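Sunday, room 415, the long day

Writing this up before I forget it all, because last time I waited until Tuesday-ish and ended up guessing at half the numbers. Coffee number 2 is next to the keyboard, so forgive the rambling. If you were not in today, skip to the part about the sponge, then come back for the rest when you have time.

**Where we were at the start**

The plates task is still the plan for the student showcase in August. Left arm holds the sponge, right arm takes care of the plates, tray in the middle. The rules from the Wolden people (the showcase organizers, for anyone new) say a run starts with the dirty plates on the table and ends when the operator calls it, and they score how clean each plate is plus points off for dropping things. I had read that as "all plates start on the tray," and Imen had read it as "plates can start anywhere you can reach." We went back to the PDF together and it does not say! So I sent an email asking. Until they write back we practice both ways, which I was grumpy about at nine in the morning and am mostly fine with now.

Imen and I were in from the start, Herrero came after lunch, and Collberg showed up for the last stretch with a bag of pretzels and a lot of opinions about friction. Bořivoj Pešek looked in once to ask if we were still using the big table. We are. We will be for a while.

**The left arm drifting thing**

Okay so this was most of the morning. You may remember from last session that the left arm kept coming down a little further left than where I was steering it, and I blamed the leader arm (the one we hold), and Herrero blamed me. Point to Herrero, sort of. The leader is fine. I put it through the slow sweep we wrote in the spring and the joints followed nicely all the way through. Then I did the same sweep with the sponge already in the gripper and it was fine too. Then I did it with me standing where I usually stand, leaning over to see past the right arm, and there it was.

I lean, so my elbow goes up, so the wrist on the leader rolls a bit, and the follower does exactly what it is told. Very humbling! The fix for now is a strip of tape on the floor and a taller stool. I sat on the stool, kept my toes behind the tape, and the next practice passes were a lot straighter. It is also a lot easier on the shoulders. I'd like everybody to try the stool before we argue about changing the mapping, because Imen wants to add a dead zone at the wrist and I think that would make the scrubbing feel mushy. We can test it both ways. I have no strong feelings except that I do.

**The sponge (please read)**

We have been fighting with how to hold the sponge since forever. Long way, short way, by the corner, folded (don't fold it, it pops out and goes across the room). Today we tried closing the gripper a lot less than we have been. I always squeezed it down hard because I was scared of dropping it, and then it turned into a stiff little wedge and only one edge ever touched the plate. With a lighter grip it stays puffy and lies down on the plate by itself when you come in low. I did 5 passes with the light grip and dropped it once, on a pass where I also bumped the tray rim, so I'm not sure the grip was to blame.

Settings are in the shared sheet under "gripper, soft." Please don't overwrite "gripper, hard," I want to be able to go back and compare. Last time somebody saved over it and I had to dig the old values out of a chat message (you know who you are, and I forgive you, mostly).

Still open: which side goes down first. Imen likes to start with the scouring side, I like the soft side to spread the gunk and then the other one. Flipping the sponge mid-run with one arm is hopeless so far. Flipping it with both arms is possible but slow, and it means the right arm has to let go of whatever it is doing. I'd say pick a side and stay with it for the showcase. Collberg says we should hand it over, flip it and hand it back, and that it would look amazing. It would look amazing. It would also eat up the clock and I'd be sweating through my shirt.

**The right arm and holding plates still**

Much more interesting than I expected. We had been thinking of the right arm as the boring arm, the one that parks on the rim and waits. But a plate on a tray slides, and then the tray slides too, and you end up chasing the whole lot toward the wall like a very slow game of air hockey.

What I tried today, in order, as far as I remember it:

- fingertips open, one inside the rim and one outside, light squeeze. Good hold, but it blocks a chunk of the plate and you have to come back for that part.
- fingers closed, pushing down on the rim like a thumb. Faster to set up, but the far side of the plate tips up if you push even a little too hard. I don't love it.
- fingers closed, leaning against the outside edge and not pushing down at all. Works if you only scrub toward the right arm. Scrub the other way and off it goes.

The first one wins for me, with the third as a quick option for plates that only need a wipe. Herrero got really good at the second one in almost no time, which is annoying, so maybe it's a matter of who is driving. We should each log which one we use so that we can compare them later, and I'll put a column in the sheet for it.

Also, the non-slip mat under the tray. We talked about it, we all think it would help, and we can't find anything in the rules that forbids it. I put it in the same email to Wolden. If they say yes I'll bring the one from my kitchen drawer.

**Reach and layout**

With the tray dead center, both elbows have room, and I can get to the far rim with either arm without the joints complaining. Shift the tray too far to one side and the opposite arm gets stretched out straight, and then you lose all the fine control you wanted for scrubbing. The part I find hard is the far right corner of the tray. When the right arm is over there, its own forearm is between my eyes and the plate, and I end up steering by feel. The wrist view helps but I keep forgetting to look at it! Somebody stand behind me and yell "wrist" next time, please.
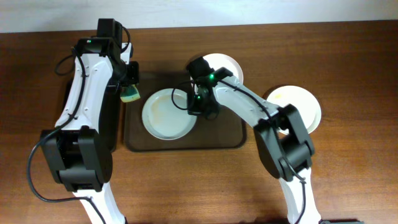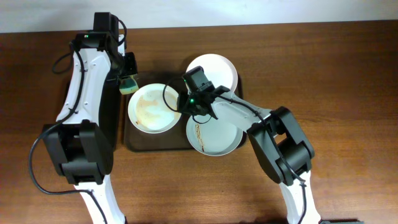
Then we got into crossing. If the left arm has to clean a plate over on the right, the two wrists get close, and I don't trust myself to keep them apart when I'm also thinking about the sponge. Imen's idea is to never cross: the left arm cleans only on the left half, and the right arm brings the plates over one at a time. It means more moving of plates, and moving is where we drop things. My idea is to cross but always with the sponge arm on the near side, so that if they do touch it's low down and slow. We drove it both ways, with the speed limit turned down, and got through without a knock, but I wouldn't call that settled. We need a proper comparison with the clock running, and with someone other than me driving, seeing as I am clearly rooting for my own idea.

Small thing about cables: watch the loop at the wrists. If it's too long it can drag across a plate, too short and it tugs when you roll the wrist all the way. I'd leave the ties where they are now. If you move one, write it down in here and do a full roll on both wrists before you start recording anything.

**Logging**

We kept 4 runs from the afternoon. The rest were me talking, stopping halfway, or trying out the stool. The good ones are in the folder with "soft grip" in the name. Imen is going to go through them for pauses, because we think a lot of our time goes into hovering (arm in the air, driver thinking). I do this constantly. I hover like a nervous bee. If the pauses are as long as I suspect, we might do better by planning the plate order out loud beforehand than by trying to scrub faster.

Scoring is still a mess between us. Collberg says a faint streak counts as dirty, Herrero says you'd eat off it, and I say I wouldn't eat off any of them. Let's agree on a lamp and an angle and look at every plate the same way. I'd also like whoever does the scoring not to be whoever drove the run.

**For next time**

- Stool and tape for everyone, one full pass each, before we touch the mapping
- Imen: pauses in the kept runs
- Herrero: write down how you do the rim push, in words, so the rest of us can copy it
- Collberg: if you want the sponge handoff you can have the last half hour of the session to prove it
- Me: chase Wolden about the start positions and the mat, add the column to the sheet, buy sponges (same kind, please nobody bring a different kind, the thickness changes everything)
- Somebody who isn't me: more paper towels for 415, we went through the whole roll

Arms are parked and powered down, leader arms are back on their hooks. I left the soft settings loaded, so check that before you start if you want the hard ones.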